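Prirnis 80 Parcel Cage – roll cage for van and truck delivery runs

In stock at our Isden depot. New and reconditioned.

The Prirnis 80 is the cage we use on our own routes every night. Steel frame, three fixed sides, one drop gate at the front. Fits through a standard single door and goes up a tail lift without a fight. Two swivel casters, two fixed, foot brake on the swivels.

Loads to 880 lb if spread evenly. Heavy stuff on the bottom please, we get cages back with bent shelves every week. Shelf is optional – order it with the cage, its a pain to fit later.

Nests when empty. 9 cages nested take up one side of a small box truck. Straps not included, see below.

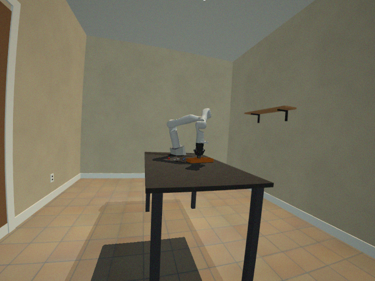
White arm on the long dark table.

Finish is zinc. Holds up fine outdoors under a roof, not made for sitting in the rain all winter. Label holder on the drop gate takes a half sheet, portrait or landscape.

Price is $73 per cage reconditioned, new cages by quote. Min order of four on reconditioned. Recon cages are checked, casters swapped where needed, and they will have scratches. If you want pretty, buy new.

Lead time: reconditioned ships next working day if ordered before noon. New cages from Gautam come in on the September container, anything over 2,000 units needs to be booked ahead. Call first.

Delivery by our own trucks inside the Isden area, by Starnus freight everywhere else. Someone has to be there to sign. Tail lift on request, tell us when you order and not when the driver is outside.

Returns inside 30 days, unused, you pay the freight back. Damage in transit – write it on the delivery note before you sign, then send us pictures the same day. We cant do anything with a clean signature.

Prices good from 9/30/22 until further notice.

Related items
Prirnis 80 shelf, zinc
Ratchet strap, pair
Swivel caster with brake
Starnus pallet collar
Cage cover, zip front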